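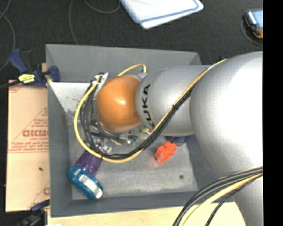
Does a big gray storage bin still do its job after the floor is scuffed?

The scuffs change only how the bin looks. Ours has cloudy marks and streaks all over the floor, and the small parts we keep in it come out as clean as before.

Carnwood gray bin, large size: review after 20 months
by Prasert Somboon

601 shares | 6 comments

I bought this bin for the parts room at Sleiman, where we repair kitchen and garden equipment. Before it we had cardboard boxes, and every rainy season we threw half of them away. My colleague Pornthip Thongsuk wanted a set of drawers. I wanted one large open bin where everybody can see what is inside. She let me try it for one month, and the month became a long time.

The form is simple: a rectangle, gray, with walls that slope to the floor. I did not think about the slope when I ordered, but it is the thing I would miss most. When a washer or a small clip lies against the wall, you can push it up the slope with one finger and catch it at the top. In a bin with straight walls I always had to turn the part with my nail. The slope also has a price. The floor is smaller than the opening, so if you measure only the top, you will expect more room than you get. I made this mistake. Two of our long trays fit across the top but they do not go down flat, and now they live on a shelf.

About the color I have mixed feelings. Gray hides dust well, and on a shelf it looks calm. Dark parts are easy to find on the lighter floor. But silver screws are not so easy, especially in the evening when we have only the ceiling lamp. Sunee Rojanasak put a sheet of white paper in the bottom of hers and she is happy with that. I tried the same and the paper moved every time I took something out, so I stopped.

Now the floor. The walls have kept their look better than I expected, but the floor became dull already in the first weeks. We drag metal things over it every day, so I do not complain much. I tried to clean the marks with dish soap, then with a paste Montri Chantharasri uses for pots. The soap took away the grease and left the streaks. The paste took away nothing and made one spot more cloudy. My advice is to wash it with warm water and leave the marks alone.

I paid 1,614 baht with delivery. The Nomovance bin that we have by the back door was cheaper, and for rags and packing material it is good enough. For heavy parts I prefer the Carnwood. When I lift one full side to pull it out from the shelf, it bends a little and then goes back. The Nomovance bends more, and I do not like to carry it alone.

Some small things for people who want to order:

The label that comes on the outside leaves glue. Take it off in the first days, it is harder later.

There is no lid in the package. The lid is sold apart, and in January it was out of stock for the whole month.

Two bins go inside each other very tightly when they are empty. Put a piece of cloth between them, or you will need a second person to pull.

Would I buy it again? I would, in the same size, and I have asked for one more for the garden season. Pornthip got her drawers also – they stand next to the bin and she keeps the very small screws there, where I must admit they are better.

My score is four from five. I take one point for the floor.

6 comments

Vichien Klinhom
Thank you for the note about the trays. Did you measure the floor inside? The shop page gives only the top.

Prasert Somboon
I did not write it down, sorry. Ask the shop before you order, they answered my email on the same afternoon.

Show 4 more comments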